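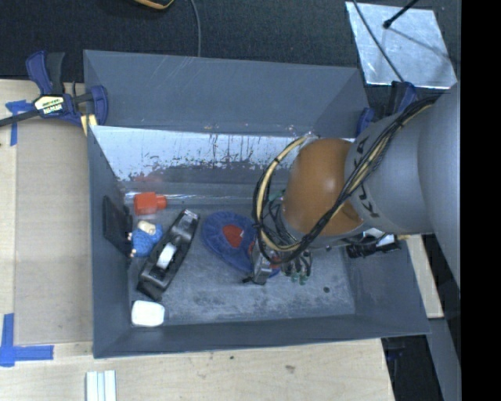

Grey open-topped bin with sloped sides, on a timber tabletop.

Herkstead Sloped Sorting Tray, Large

$39 each
Usually leaves our shed the next working day
Colour: grey, or the other grey

Everyone who fixes things at a table has lost a screw to the corner of a square box. You can see it down there. Your fingertip can even touch it. What you can't do is get a fingernail under it, so you tip the whole box over and now you've lost eleven screws and a spring. The Herkstead has four walls that lean outwards, so whatever you drop tends to end up on the flat floor in the middle, and you can sweep it up the side with one finger like the last of the rice.

We started stocking these for the button people. Sunee Nakpan runs the mending table at our Tuesday sessions and had been working out of ice cream tubs, which are free and which she disliked intensely. She took one Herkstead home to try in March and came back for another 7. Since then we've sold them to quilters, a clock repairer, two model railway clubs and a man who wanted to feed a tortoise in it. We don't list tortoises under recommended uses but he hasn't complained.

What you get

One tray. No lid, no dividers, no little booklet in nine languages. If you want a lid, the Bodus Flat Cover (sold separately, sadly) sits on the rim and stays there provided you don't bump it. Trays nest inside each other when empty. They do not stack when full, whatever your brother-in-law says.

Details

Stock code: 851
Shape: rectangular, flat floor, four flared sides
Finish: smooth, light enough on the floor to show up dark screws
Cleaning: warm soapy water and a soft cloth
Dishwasher: please don't
Made by: Herkstead
Minimum order: one

Good for

Buttons, beads, hooks and eyes, watch parts, fishing tackle, seed sorting, jigsaw edges, and the contents of that kitchen drawer once you finally face it. Very good for shelling peas.

Less good for

Liquids you intend to carry anywhere. Anything round and lively, such as ball bearings, which will go up a sloped wall and over the top if you put the tray down with any enthusiasm. Cats also fit.

Marks and stains

Trays that get used get marked. Rust, wood stain and beetroot all leave a colour behind, and scouring pads leave scratches, which then hold the colour better. Tarek Fawzy in our workshop swears by bicarb paste left on overnight. I have tried it and got a slightly cleaner tray and a bench covered in bicarb. It's a work tray. We'd leave it.

What customers have told us

"Bigger than I pictured. I measured nothing, so that's on me. Keeping it." — Radwa Ashour

"Does the job. Would have liked it in green." — Rachid Kabbaj

"Third one. The first two are in my daughter's garage and I'm told they live there now." — Abdelkrim Badawi

Green has been raised with Herkstead. Herkstead has offered us a third grey.

Postage and returns

Flat rate anywhere we post to, however many you order, up to what fits in the carton. Schools and clubs wanting 100 or more should ring first so we can clear the hallway. Return it within the month if it doesn't suit, preferably without the buttons.

Goes well with

Bodus Flat Cover
Kinyua long tweezers, curved tip
Darkeo clip-on bench lamp (back in stock, nearly)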